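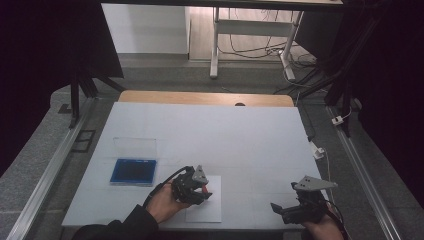
Radka Dervishi
Teaching assistant, Gripper Laboratory

Notes for session 8: comparing hand-held grippers

In this session we compare two ways to do the same small task. First you work with the two hand-held grippers, one in each hand. After that you repeat the task with the Medeo arm and its controller.

Put the square of paper on the white board and keep the plastic box with the blue foam at the left. In the photo the left gripper holds the red part over the paper, and the right one is open and waits. Please begin each trial with both grippers open.

Each trial has a limit of 60 seconds. Do 9 trials per person and write down every drop, also the small ones. Let the cable pass over your wrist without pulling.

Stojan Kos will collect the tables. Questions about the controller go to him, questions about the grippers to me.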